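Can a robot tidy a desk yet? Or is it all demo videos
Asked by Falar46, 10/06/2023

Run a small study room, 5 desks, evening classes mostly. End of every session it's the same job, pens back in the holder, caps on, paper squared up, wipe down. Not hard but it's every single night. Saw a clip of an arm doing dishes and thought surely pens are easier?? Budget isn't huge. Anyone tried it for real, not a sales video.

3 answers

Answer from Lanz (accepted)
Short version, no. Not at a price you'd pay.
Longer version. Picking up a pen that's lying where the arm expects it, fine, been done for years in factories. Your desks aren't that. Pens at odd angles, two touching, someone still writing while you want to clear up. Caps are the killer. Needs two hands or a clamp, and it has to line up a thin tip with a small hole. We had a bench arm at Arnum in March, pens only, same holder every time. 193 tries, 46 dropped or jammed against the rim. And that was with me laying them out neatly beforehand, wich rather defeats the point.
Wiping is closer. Flat, empty desk, it'll do it. Getting it to empty is your problem.

Answer from Noboru Minami
Agree with most of the above. To add, knowing what to leave alone is harder than the grabbing. Typical desk, a couple of markers loose next to the plant side, the rest stood up in the holder, and one in somebody's hand over the paper:
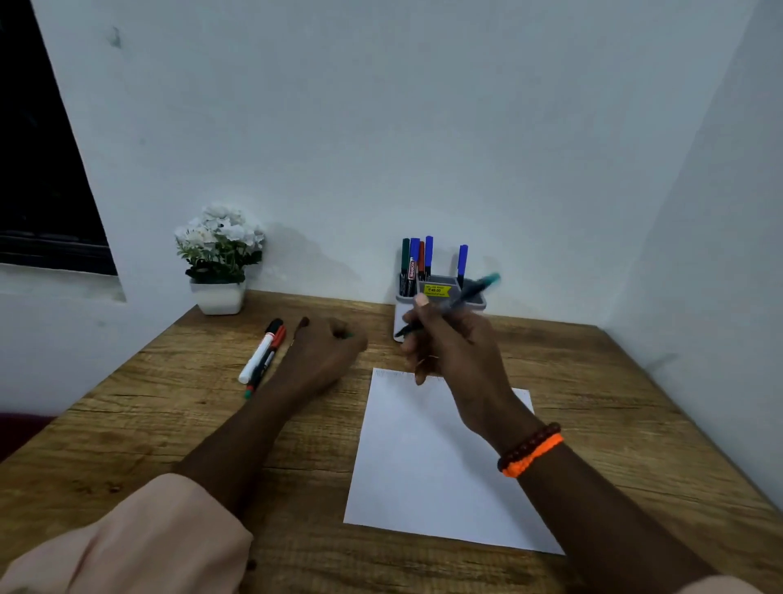
Answer from Kukberg
just get the kids to do it?? mine do. paid 905 for a robot hoover and it eats pen lids, thats your automation. would not reccomend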